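首页 数据 文档 更新记录 讨论区 联系我们

# Bako：业余篮球转会与租借记录数据集

Bako 收集的是业余和半职业篮球联赛里的球员流动：谁从哪支队去了哪支队，是正式转会还是租借，租借期间打了多少场，期满后回没回原队。职业联赛的这类数据到处都有，往下走两级就几乎找不到成体系的东西了，散在各队的公告、联赛的登记表和赛后简报里。我们把它们抄下来、对齐、去重，放进同一张表。做这件事真的很开心，希望你用起来也一样！

当前版本共 738 条流动记录，覆盖 Grurnia 地区联赛的男子组和女子组，时间跨度是 3 个完整赛季。

最后更新：2019年5月20日

## 快速上手

下载后解压，目录里有 2 个主要文件：

- `moves.csv`：一行是一次流动，UTF-8 编码，逗号分隔
- `clubs.csv`：球队对照表，含曾用名和合并关系

用 pandas 读的话：

```
import pandas as pd
moves = pd.read_csv("moves.csv", dtype={"player_id": str})
clubs = pd.read_csv("clubs.csv")
df = moves.merge(clubs, left_on="to_club", right_on="club_id")
```

`player_id` 一定要按字符串读！前导零丢掉以后，有些编号会撞在一起，合并出来的表看着一切正常，其实两个后卫已经变成了同一个人。Ashraf Ghoneim 在做第一版统计的时候就中过招，一位“全能球员”在同一个晚上给两支队首发，我们高兴了半个下午。

## 字段说明

| 字段 | 类型 | 说明 |
|---|---|---|
| `move_id` | 字符串 | 记录编号，发布后不再改动 |
| `player_id` | 字符串 | 匿名化的球员编号 |
| `from_club` | 字符串 | 原球队，自由球员留空 |
| `to_club` | 字符串 | 新球队 |
| `kind` | 枚举 | `transfer`、`loan`、`return`、`free` |
| `season` | 字符串 | 赛季代码 |
| `position` | 枚举 | `G`、`F`、`C`，以登记表为准 |
| `games` | 整数 | 该赛季在新球队的出场数 |
| `starts` | 整数 | 其中首发的场次 |
| `points` | 整数 | 该赛季在新球队的总得分，可为空 |
| `source` | 枚举 | `club`、`league`、`report` |
| `note` | 文本 | 备注，自由书写 |

几点补充。

`position` 只有三个取值，比较粗。登记表上就是这么填的，有的队把控卫和分卫都写成“后卫”，我们没有资格替教练细分。想做更细的位置分析，可以结合出场和得分自己推，欢迎把结果分享到讨论区。

`games` 只算联赛，杯赛和热身赛不算。季后赛算在内，这一点和 Erkavis 的旧表不同，两边对照的时候请留意。

`points` 为空和为零是两回事。空表示简报里没有得分统计，零表示上了场，一分没拿。请千万不要一上来就 `fillna(0)`！

`note` 里什么都有，“因学业推迟报到”“与兄长同队”“仅限主场出战”，是我个人最爱看的一列。做文本分析的朋友可能会嫌它太短太乱，但里面的信息密度高得惊人。

## 数据从哪里来

最早的一批出自 Erkavis，一个由球迷维护的手抄赛果表，已经停更。Benedikt Sutter 把那些表格一页一页录成了电子版，没有他就没有 Bako。后来的记录来自三个渠道：球队自己发的公告，联赛登记窗口关闭后公布的名单，还有地方上的赛后简报。

同一次流动常常在几个渠道里都出现，而且写法对不上。我们的处理顺序是：

1. 以联赛名单为准确定“去了哪里”
2. 以球队公告为准确定“是转会还是租借”
3. 以赛后简报补充出场和得分

要是三边互相打架，就在 `note` 里把分歧原样记下来，`source` 填实际采用的那一个。

去重用的是我们自己写的小工具 Disby，代码就在仓库的 `tools` 目录里。它先按姓名和出生年份粗配，再拿球衣号码和位置做第二轮核对，最后剩下拿不准的由人来看。Disby 对双姓和改名的球员不太灵光，女子组里这种情况更多，所以女子组的人工核对比例要高一些。

## 租借记录怎么读

租借是这份数据里最有意思的部分，也最容易读错。一次完整的租借会产生两行：出去是 `loan`，回来是 `return`。如果租借期满后直接留在了新球队，那么第二行是 `transfer`，`from_club` 仍然写母队，因为在登记表上他从没离开过。

赛季中途提前召回的，`return` 那一行的 `season` 和 `loan` 相同。隔年才回来的则不同。要计算租借时长，请用 `move_id` 前缀把两行配起来，不要只靠 `player_id`，有人连续被租出去好几回。

我特别喜欢看那些在母队坐板凳、出去一年后打成首发的球员。用 `starts` 除以 `games`，再和前一个赛季对比，几行代码就能拉出一张名单来。前锋的变化通常比后卫明显，至于原因，我有一肚子猜测，不过还是留给各位去验证吧！

## 已知问题

- 第一个赛季的女子组缺少 `starts`，当时的简报不记首发。
- 两队合并之后，老队名在部分备注里仍然保留，请以 `clubs.csv` 为准。
- 赛季中途弃赛的球队，其球员出场数只算到最后一场有效比赛。
- `free` 类型里混有少量退役后复出的球员，目前还没有办法单独标出来。
- 样本偏小。按球队再按位置切下去，很多格子里就剩几个人，回归系数看着漂亮也别太当真。

## 适合与不适合的用途

适合：研究低级别联赛的人员流动、做教学用的表格合并练习、画球队之间的关系网络、写你家乡球队的历史。最后一种用法我们见得最少，也最盼着见到。

不适合：评估具体某位球员的身价，或者用于投注模型。这里没有对手强度，没有上场时间，光凭出场数和得分去给人定价，对球员不公平，对你的钱包也不友好。

## 隐私

所有球员只以编号出现，姓名和出生年份在去重完成后就从发布版里删掉了。未成年球员一律不收录。备注列发布前会再过一遍，凡是涉及伤病细节和家庭情况的句子都会去掉。如果你认为某条记录能让人认出你来，请写信给我们，附上 `move_id` 就行，不用说明理由。

## 参与进来

发现错误请开 issue，标题里写上 `move_id`，正文贴出你的依据，剪报照片、旧秩序册的扫描件都可以。想贡献新记录的话，请先看 `templates` 目录里的空白表，照着填好再提交。单次提交请控制在 200 行以内，超过这个数就拆成几次，核对的人会感谢你的！

新记录合并之前要由两个人分别看过。目前是 Ashraf 看第一遍，我看第二遍，遇上赛季末会慢一点，请多担待。

## 下一步

- 给 `clubs.csv` 加上主场所在城镇
- 把 `position` 和登记表原文并列保存
- 补齐第一个赛季女子组的首发数据，手里有旧记录纸的朋友请务必联系我们
- 让 Disby 学会处理双姓

## 许可与引用

数据采用署名许可，代码采用 MIT 许可。引用时写“Bako 业余篮球流动数据集”，再加上你所用的版本号即可。如果你拿它写了文章、做了图或者上了课，发个链接来，我们会加到文档页的使用列表里。

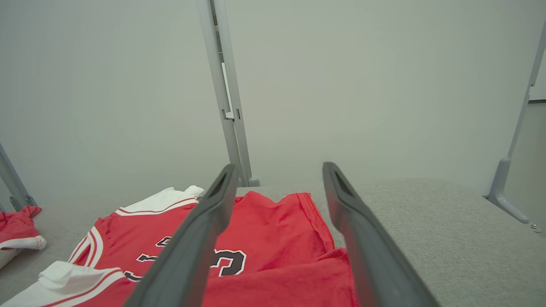

列表按收到的先后排，课程作业也收，中文、英文、德文写的都行。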